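**List:** Harju Packaging and Storage list
**Subject:** Re: Standing tubes cap-down, and what to write on the shelf card

> I have been putting the bathroom stock at Stidley back onto the shelves after the repaint. The old card for the cleanser row says "stand tubes on cap." Half of them fall over when the next one is pulled out. I have switched to laying them flat in a tray, crimp toward the wall, which is stable but takes up nearly 600 mm of shelf for one product.
>
> Two questions. Is there any reason to keep them cap-down other than the last bit of product being easier to get out? And does the card need to carry the whole name, in both scripts, or is the brand enough? I have 149 cards to redo and would like to write as little as possible on each one.

On the first question: cap-down is mainly for tubes in use. A sealed tube that hasn't been opened can be stored in any position as far as I'm concerned, provided nothing heavy sits on it. Once it's open, cap-down keeps the contents at the outlet and leaves less air between the product and the opening. For a reserve shelf this doesn't matter. For the shelf by the sink it does, and I would keep the two rules on separate cards.

The tipping is a matter of geometry. A crimped tube is widest at the flat end and narrowest at the neck, so when it stands on the cap most of the weight is above a small base. Full tubes are worse than half-empty ones, which is the opposite of what people expect from a bottle. Cap diameter is the number to look at. Under 3 cm I wouldn't stand a full tube on an open shelf at all. Use a divider with cells slightly wider than the crimp, or a low box where the tubes support each other. We use the Porkovmont drawer inserts, cut down to two-thirds height so that the printing on the tube stays visible.

On orientation, look at how the maker has set the print before writing the card. It tells you which way up the tube is meant to be read, and the shelf should agree with it. The cleanser in the Derkham cabinet is a typical case. 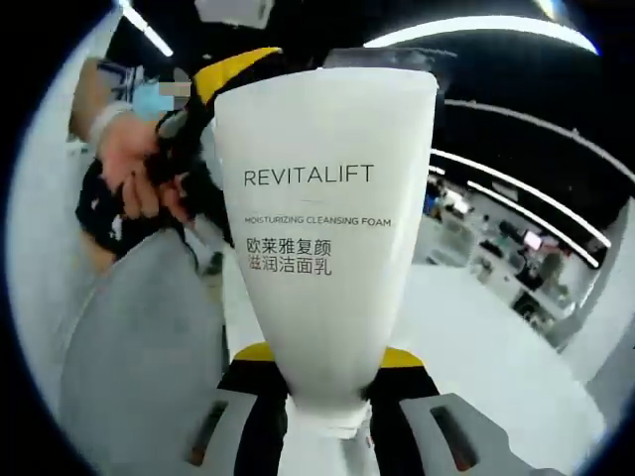 *Page last changed: Jul 15, 2019*

The name is set in the upper part, toward the crimp, and reads correctly with the cap at the bottom. The lower half is blank. That decides a few things:

- **Divider height.** The blank part can be hidden by the front wall of the insert without losing any of the name. Measure from the shelf to the lowest line of print and stay under it.
- **Your own marks.** The opening date goes on the blank part if the tube is out on a shelf, or on the flat of the crimp if it sits in a deep cell. Don't put tape over the print. Adhesive residue on matte plastic collects lint and is tedious to get off.
- **Flat storage.** If you lay the tube down, lay it print up. The crimp will keep it from rolling, but the narrow end will sit lower than you expect unless the cap is as thick as the tube. A folded cloth under the caps levels the row.

On the second question, the brand is not enough. REVITALIFT alone leaves the product type to guesswork, and a card that says only that will collect anything with a similar label within a month. The type line is what separates them: MOISTURIZING CLEANSING FOAM. I would write both, in that order, on two lines.

As for the second script, copy it if people using the cabinet read it, and copy it exactly. In this case it's 欧莱雅复颜 on one line and 滋润洁面乳 on the next. Don't retype from memory and don't merge the lines. At Derkham we had a card with one character wrong from February until the next full check, and two people had been filing by it. If nobody there reads Chinese, leave it off. The English lines are sufficient for matching and a badly copied line is worse than none.

Layout we settled on for a small card:

```
LINE 1 brand, capitals as printed
LINE 2 type, capitals as printed
LINE 3 second script, if used (may run to two lines)
LINE 4 position: CAP DOWN / FLAT
```

Position goes last so it can be changed without rewriting the rest. Write it in pencil. Shelf location doesn't go on the card; it goes on the shelf.

For the order of work, I would do it this way:

1. Pull everything off one shelf and sort by type, ignoring brand.
2. Separate opened from unopened. Opened tubes go to the sink shelf, cap-down in a divider.
3. Wipe the caps and necks. Dried product around the thread is the usual cause of a cap that looks closed and isn't.
4. Set the insert, load it, and only then write the cards. Written beforehand, a good part of them will have the wrong position line.

We did 102 cards this way and had to redo very few. Most of those were hand creams, which come in so many cap sizes that I have given up on a single rule for them.

Regarding your tray: 600 mm for one product is a lot, but if the shelf is deep enough you can alternate the direction, crimp to cap, and get some of it back. The wedge shapes fit into each other. You lose the uniform front edge, so the cards have to go on the tray lip and not on the individual tubes. Whether that's acceptable depends on who takes things out. I wouldn't do it on a shared shelf.

Could you post the inside depth of the Stidley cabinet? If it's the same carcass as ours, I can send the cutting measurements for the inserts.

--
Storage notes, Derkham
Please trim quoted text when replying to the list.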